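Labeling Suture Steps for Imitation Learning
Pristgate Surgical Robotics Studio, Student Project Report
Last updated: October

1. Aim

The project asked whether a policy trained on labeled suturing steps would place stitches more reliably than one trained on unlabeled recordings. All trials used a two-arm setup and synthetic tissue pads. Wrist and fixed views were recorded together.

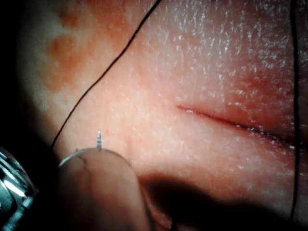 Each recording was divided into needle drive, thread pull and knot tie. Setareh Mazandarani and Giang Tạ labeled 46 recordings separately and settled differences on Wednesday afternoons.

2. Method

Both policies received the same recordings and 2,000 training steps.

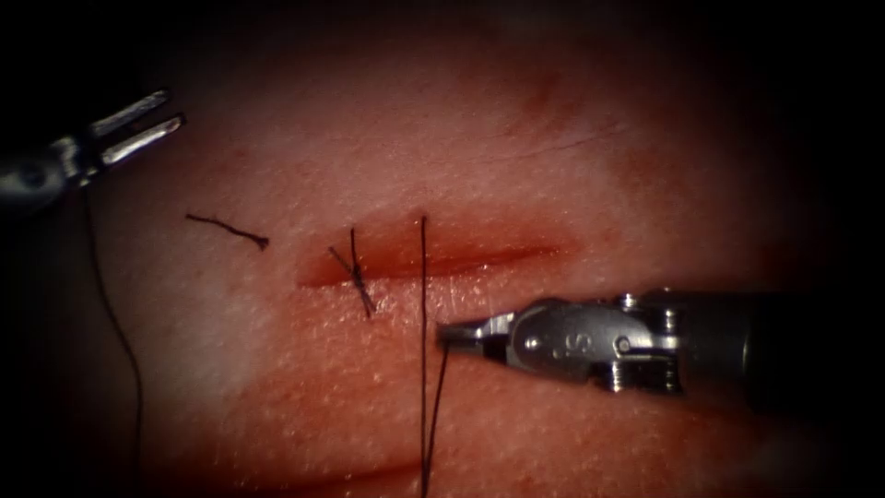

Figure 2. One tied stitch, with a second strand across the incision.

Thread pull was the hardest step to label, as its end point is gradual.
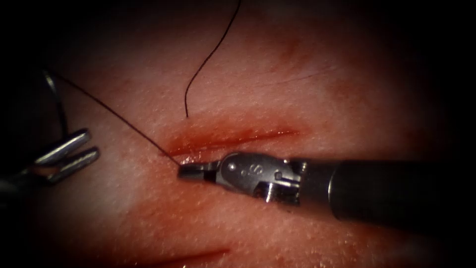 Figure 3. Jaws holding the thread beside the incision.

3. Results

The labeled policy completed 73 percent of needle drives. Knot tying remained weak under both conditions, and 18 trials were stopped by the operator.
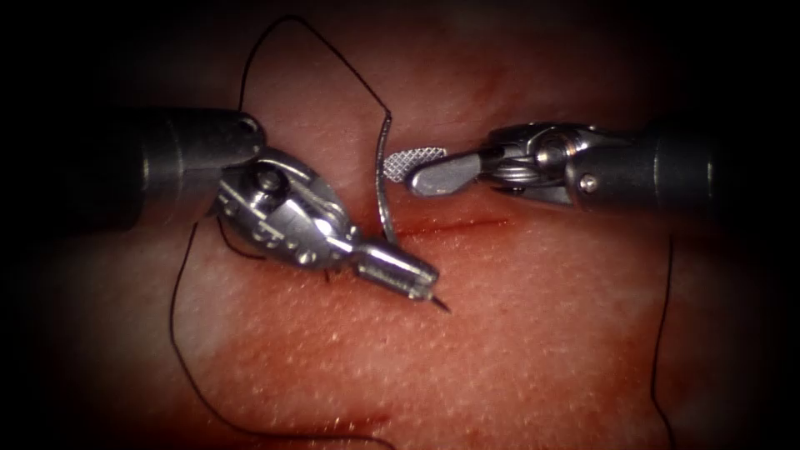 Figure 4. Both instruments at the curved needle.

Further trials will vary the pad angle.

Related reports
Thread Tracking in Low Light
Rirnton Gripper Calibration Notes

Comments

Dorottya Szabó: Were the stopped trials counted as failures?

Violeta Urrutia: Yes, under both conditions.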